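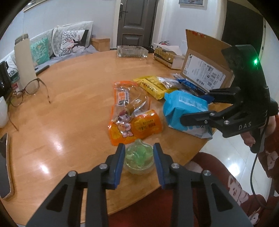
Ticket 3453
Product: Toft round dining table, honey finish
Category: Surface / finish
Opened by: Oluf Mogensen, Stodurville
Handled by: Preben Hjaltested, Jenent Furniture Support
Status: Closed

Oluf Mogensen, 9:10 am
The top of our table has gone tacky on one side. If you set a snack bag down and leave it a while, it sticks a little and makes a peeling sound when you lift it. Paper is worse. I pulled up a receipt yesterday and some of the print stayed on the wood. The shine still looks fine from across the room. We've had the table since October and use it for everything, meals, mail, opening packages, the TV remote lives on it. I wipe it every evening with wet wipes. Is the finish coming off, and is this covered?

Preben Hjaltested, 10:42 am
Thanks for writing in. A few questions before we talk about coverage.

Which wipes are you using, and are they for hands or for furniture?
Is the tacky part in one area or all over?
Does it go away after you wipe, then come back?
Have you used any polish or oil on the top?
Does anything hot get put down directly on it?

Please don't use any cleaner on it until we've gone through these. A dry cloth is fine.

Oluf Mogensen, 12:25 pm
Hand wipes, the ordinary kind. The pack says aloe.
Mostly the side nearest the couch. That's where the food ends up.
It feels better right after wiping and is sticky again by the time it dries.
I did put Putar polish on it twice, a few weeks ago, when the shine looked streaky.
Nothing hot. We use mats for plates.

Preben Hjaltested, 1:15 pm
That helps. Hand wipes with lotion or aloe leave a film that doesn't fully dry on a sealed surface. Polish over the film holds it there, and sugar from food gets into it. Most tables that come to us with this complaint have a sound finish underneath, but I'd like to check yours before I say so.

Test 1. Clear everything off the tacky side. Pick a spot the size of your palm. Wipe it with a soft cloth wrung out in plain lukewarm water, dry it right away with a second cloth, and wait an hour. Press a piece of white paper on it, then lift.

Test 2. Same thing on a different spot, with one drop of dish soap in a bowl of water. Go over it again with plain water and dry it.

Let me know what color the cloths are afterward. If you see honey or brown color on them, stop and tell me.

Oluf Mogensen, 3:50 pm
Test 1: a bit less sticky, paper still dragged. Cloth was gray.
Test 2: paper came off clean. Cloth was gray with a yellowish look to it. I'm not sure if that counts as honey.

Preben Hjaltested, 4:20 pm
Could be polish, could be color from the finish. Please do the soap spot once more, in the same place, with a fresh white cloth. Polish will fade out by the second pass. Finish will keep coming.

Oluf Mogensen, 5:35 pm
Second pass, cloth is nearly white. Paper lifts clean. The spot is a little less shiny than the rest, if you get down and look along it toward the light.

Preben Hjaltested, 5:52 pm
Good, then it's buildup and the finish is holding. The rest of the table looks shinier because it still has polish on it. It will even out once the whole top is done.

Full cleaning:
1. Take everything off, including things that normally stay there.
2. Work in sections about the size of a dinner plate. Soap water, plain water, dry.
3. Change the water when it goes cloudy.
4. Do the edge as well. Hands rest there and it's usually the worst part.
5. Leave the top bare overnight.
6. Check with paper in the morning. Repeat on any spot that drags.

Don't use vinegar, glass cleaner or the polish again. Keep cardboard boxes off the top until it passes the paper test, as tape and label glue will stick to the film. If you find a place where the color is lighter or the surface feels rough, send the location and leave it alone.

Oluf Mogensen, next day, 8:05 am
Did the whole top last night. It took up to 7 changes of water, I lost track near the end. Paper lifts clean everywhere except one patch near the edge, about where my wife puts her glasses down. Not rough, no color change.

Preben Hjaltested, 8:40 am
Probably lotion or lens cleaner. Two more passes on that patch, same method. No need to redo the rest.

Oluf Mogensen, 11:30 am
Done, and it's clean now. What should I use every day?

Preben Hjaltested, 11:48 am
A damp cloth and a dry one after it. Soap water when there's been something sweet. Keep the wipes for hands.

On coverage: the finish isn't damaged, so there's no claim to open. The warranty on the table stays as it was. If the stickiness returns with only water and soap in use, reply here and the ticket will reopen.

Internal note (P.H.)
Same cause as ticket 3229, hand wipes plus polish. Care card only says "wipe with a damp cloth." Suggest adding a line about lotion wipes at the next printing. No parts sent.

Resolution code: Residue, customer cleaned
Closed 2:00 pm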